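Robot Software, Unit 11: From a Camera Image to a Pick
Notes to go with the lecture. Revised 22 June 2019 by Hashini Paul, with thanks to Osamu Kinoshita for the planner section.

Before we start
Last time we finished with a working camera driver and an arm that would go where we told it, and several of you asked, quite reasonably, when the two were going to meet. Today is the day! We'll go through the whole chain slowly, and please do stop me if I rush the geometry, as I've taught it so many times that I tend to skip the line everybody needs.

The chain in our package (Kilta, on the course server) has four parts that run one after the other: segmentation, grasp proposals, filtering and motion planning. Each writes its result to a log that you can open afterwards, and I'd like you to get into the habit of opening it even when the pick goes well.

1. Finding the things in the bin
Segmentation gives every pixel a label: background, wall, or object number so-and-so. It is trained on 798 labelled images, a small set by anyone's standards, and it shows. Scratches and stains on the bin can come out as objects, particularly where a dark smear has a crisp edge. The cure is cheap. We fit a plane to the floor of the bin from the depth data, and throw away any region that doesn't rise far enough above it. Wellington Caldeira's version from last year also fitted the walls and the divider, and it is worth reading if you're taking the longer project.

The opposite mistake is harder to mend. Two things that touch may be given a single label, and then the planner will happily aim for the seam between them. Look at the yellow toy and the little red box in the upper left of the front compartment, where one partly covers the other, and ask yourself what your own segmenter would make of them. The purple cloth next to the orange dinosaur is a good test too, though for another reason: it has no fixed shape, so anything that relies on matching a stored model has very little to hold on to.

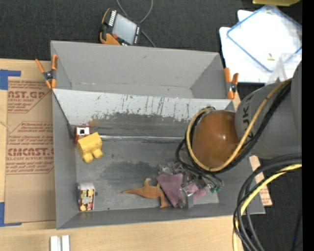 2. Proposing and scoring grasps
For each labelled region we sample 300 candidate grasps. A candidate is a position, an approach direction and an opening width, written in the camera frame. The score adds up how well the two contact surfaces face each other and how near the grasp is to the middle of the region, and then takes something off for nearby clutter. The weights are in scoring.cfg. Change one at a time, please, and write down what you changed, or you'll be as lost as I was in my first month.

3. Filtering
Now we move every candidate into the robot's base frame, using the calibration from Unit 9, and drop the ones that can't be reached or would put the hand through a wall of the bin. Remember that the clamps on the walls stick up above the rim. If they aren't in your collision model, the planner believes that space is free. Cables are a nuisance of their own kind, and we deal with them crudely by padding the last link and limiting how far the wrist may turn.

4. Planning the motion
Osamu's planner takes the best 17 survivors and tries them in order of score. It stops at the first one with a clear path for the approach, the lift and the retreat. All three have to be clear, and students very often check only the approach.

To do before the July session
Run the chain on the recorded data in the Assunção folder and find one wrong label. Follow it through the log as far as it goes, and write half a page on which stage ought to have caught it. Simone Queiroz is taking the practical groups and will help with installation troubles. Bring your half page with you, printed if you can manage it, as we'll be swapping them round the room.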